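蓝色台面上的一天

二〇二六年八月，雨停了又下，窗户开了一条缝

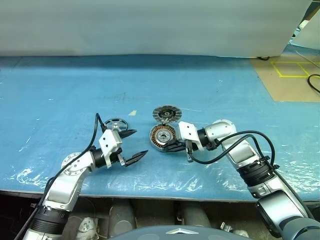
一、早上

昨天夜里睡得不踏实，脑子里老转着那几个零件，早上不到闹钟响就醒了。我这个人一向这样，手上有件没收尾的活，梦里也要接着干，梦里拧螺丝总也拧不到底，醒来手指头还是蜷着的。煮了一锅粥，切了半个咸鸭蛋，站在灶台边就吃完了，碗泡在水槽里没洗，想着晚上回来一起洗（写到现在，碗还在那儿泡着呢）。

出门的时候雨刚停，巷子口的积水漫过了那块松动的砖，我踩上去，溅了一裤腿。卖豆腐的大姐看见了，笑得直不起腰，硬塞给我两张纸巾。我说不碍事，干我们这行的裤子本来就没干净过。她问我到底是干哪行的，问了好几年了，我每次都说拆马达的，她每次都不大信。

到了工作间，先把灯全打开，再去摸那张桌子。蓝色的台面我是越看越喜欢，当初挑的时候Laurier Charbonneau说太艳，放什么都抢眼，我说就是要抢眼，小零件掉在深色的桌上，找起来要命。台面上那层透明的塑料膜还是皱，灯一照就一道一道地泛白。铺的时候我俩一人扯一头，扯了半天，自以为扯平了，一松手又起了褶子。后来也就随它去了，人上了年纪都要长皱纹，何况一张膜。

桌面上那些浅浅的印子我倒是有感情的。哪一道是哪次留下的我早就分不清了，可是擦桌子的时候手从上面过去，心里总觉得踏实，像是摸着家里老饭桌的边。Aksel Kirkegaard提过要换一张新的，我没答应，他也就没再提。

二、三个零件

今天桌上就放了三样东西：一个带辐条的银色小轮子，一个转子，一个定子。零件这么少，外行人看了大概要问，就这么点东西也值得忙一天？我只能说，值得。

先说小轮子。它搁在左边，银亮亮的，中间一个轮毂，辐条和辐条之间是空的，看进去黑洞洞。我到现在也没想好该管它叫轮子还是叫皮带轮，Laurier叫它轮子，Aksel叫它带轮，两个人为这个争过一个下午，茶都争凉了。我在本子上写的是“小轮”，两边都不得罪。它是从旧货箱里翻出来的，箱子外面贴着Hunach的标签，里头什么都有，就是没有一张像样的清单。

转子呢，扁扁圆圆的一个，外圈是灰色的，一棱一棱，中间的金属颜色深一些。它在桌上总是放不平，斜斜地歪着，像一个打瞌睡的人把头靠在别人肩膀上。我每次看见都想伸手把它扶正，扶正了，过一会儿一碰，又歪了。今天我跟自己说，算了，让它歪着吧。

最好看的还是定子。我真不怕人笑话，我觉得定子是所有零件里头最好看的。灰色的金属边围着一圈铜线绕组，橙红橙红的，再往里是银色的轴承座，一圈套着一圈，灯光打下来，那铜色暖得很，叫人想起小时候外婆家灶上的铜勺。外婆那把勺子用了一辈子，勺柄磨得细细的，勺底却总是亮，过年前她要用醋和盐擦一遍，擦完举到窗口给我看，问我照不照得见人。我说照得见，照得见两个外婆。她就笑，拿勺子轻轻敲我的脑门。

这话扯远了。可是写日记不就是为了扯远吗，白天在工作间里要讲尺寸、讲型号，只有晚上回来了，才能把一个定子和一把铜勺写在同一页上。

三、绕线的旧事

我学绕线那年，师傅给我的第一个定子不是让我绕的，是让我拆的。他说你先把别人绕的一圈一圈退下来，退得不断、不打结，你就知道人家是怎么想的了。我退了整整一个星期，手指肚上全是细口子，洗脸的时候疼得龇牙。退到最后几圈，发现里面有一小段是接过的，接头包得极小极服帖，不拆到那里谁也看不见。师傅拿过去看了很久，说，这人手艺好。就这么一句话，我记到现在。

后来我自己也绕了不少。绕得好不好另说，反正每次绕到收尾，我都会想起那个接头，想着将来说不定也有个手忙脚乱的年轻人，一圈一圈地把我的线退下来，心里嘀咕这人是怎么想的。所以收尾的地方我总要多花点工夫，捋了再捋。Aksel嫌我慢，他说你捋它做什么，装进壳子里谁看得见。我不同他争，争这个没有意思，他自己的活儿做得也细，嘴上不肯承认罢了。

今天上午我还跟他讲起这件事，他一边听一边在本子上记尺寸，我以为他没听进去，结果中午吃饭的时候他忽然问我，那个接头用的是什么料包的？我想了半天，竟然想不起来了。真可惜，当时应该留下来的。

四、中午

午饭是Laurier带来的，一大盒炒米粉，豆芽放得特别多，还有一罐她自己腌的萝卜。她腌萝卜有个毛病，总是嫌不够酸，等她觉得够了，别人已经酸得睁不开眼。我吃了三块，眼泪都下来了，还是又夹了一块。

吃饭的时候说起采购的事。Orbán那边的轴承又涨了，报过来的单子上写着1,499，Laurier把单子翻过来扣在桌上，说等吃完再看，看了米粉就不香了。我们都赞成。饭后翻过来再看，数字当然没有变，三个人轮流叹了一口气，还是签了。Sinico的交期倒是比上回说的早，这算是好消息，虽然他们六月也这么讲过，结果拖得我头发都白了几根。

外头又下起雨来，雨点打在棚子上劈里啪啦的，说话都要提高嗓门。我喜欢这种时候，大家捧着茶杯不急着起身，谁也不催谁。

五、下午，收拾

下午主要是理东西。我先理右边那块地方，就是浅黄褐色的那一片，上面用黄胶带贴出一个一个方框。胶带是我贴的，当初想得很美，哪个框放待修的，哪个框放修好的，规规矩矩。真用起来就不是那么回事了，顺手往哪儿一搁就是哪儿，有一回我把饭盒都放进了“待修”，Aksel一本正经地给它写了张条子贴上，写的是“漏油”。那张条子我还留着，夹在去年的本子里。

那根黑线还是盘在最边上。我每次收拾都想把它好好理一理，绕成整齐的一圈扎起来，每次都是理到别处就忘了。今天又忘了。明天吧。

后面那块白色的大挡板倒是真好用，颜色干净，看零件的时候眼睛不累。以前背后就是货架，花花绿绿的盒子堆到顶，盯着小零件看久了，一抬头满眼都是字，头晕。现在抬头是白的，低头是蓝的，人也跟着安静下来。Laurier说像海边，我说哪有这么方的海。她说你没有想象力，我说我有，我的想象力都用在找螺丝上了。

台面中间还有一小片淡黄色的碎屑，就在零件旁边。我看见它好几回，老想着等会儿一起扫，结果理这个理那个，还是没顾上。有时候想想，人真是奇怪，大件的东西能搬来搬去不嫌累，偏偏这么一小点，伸手就能拈起来的，能在眼皮底下待一整天。家里也是这样，门口鞋柜上那颗纽扣，从春天放到现在，每天出门都看见，每天都没缝。

螺丝盒我倒是理完了。15个格子，按粗细重新排了一遍，标签也换了新的，字写得比平时工整。写到最后一张手有点抖，“平垫”的“垫”字底下那个土写歪了，我看了看，没舍得重写。旧标签揭下来的时候带着一层灰，粘在手上搓也搓不掉，用Hillen的那瓶清洁剂才弄干净，味道冲得很，现在手指头上还隐隐约约有一股橘子皮似的气味。

六、关于装回去

我一直觉得，拆东西和装东西是两种心情。拆的时候有股子兴冲冲的劲头，像小孩子拆礼物，一层一层往里看，总盼着里面有点什么。装的时候就慢下来了，心也细了，生怕少了一样，又怕多出来一样。最怕的是多出来！年轻的时候我装过一台小风机，装完了桌上还剩2个垫圈，我把机器从头拆到尾，又装回去，还是剩。师傅在旁边喝着茶看我拆了三遍，才慢悠悠地说，那是他刚才掉在那儿的。

所以现在我桌上轻易不放多余的东西。转子是转子，定子是定子，两样一前一后挨着放，看得清清楚楚。小轮子离它们远一些，省得混。Aksel说我这是被师傅吓出来的毛病，也许是吧，吓出来的毛病比讲道理讲出来的管用。

转子和定子挨在一起，我看着总有点说不出来的喜欢。一个转，一个不转，少了谁都不成，真要说起来，倒像是老两口过日子。我妈就是那个转的，一天到晚闲不下来，我爸就坐在藤椅里，铜绕组似的，一动不动，可是他要是哪天不在家，我妈就转不起来了，锅也忘了刷，花也忘了浇，一会儿到门口看一趟。这个比方我没敢跟Laurier讲，她一定要笑我，笑完了还要去讲给Aksel听。

七、晚上

回来的路上雨小了，我没打伞，沿着河走了一段。水涨得挺高，灯影子在水面上一晃一晃的。给妈打了个电话，她问我今天忙什么，我说还是那些零件。她说你小时候就爱拆闹钟，拆了装不回去，藏在床底下，以为我不知道。我说那闹钟后来哪去了？她说你爸偷偷拿去修好了，又给你放回床底下的。

我在河边站了好一会儿。这么多年了，我一直以为那个闹钟是自己好的。

本子写到这里是第102页，再翻几张就要换新的了，抽屉里还有一本蓝皮的。明天要记得三件事：黑线要理，那片碎屑要扫，给Orbán回个信问问运费怎么算。还有萝卜罐子要洗干净了还给Laurier，不然她下回又要拿饭碗装。

碗还没洗，现在去洗。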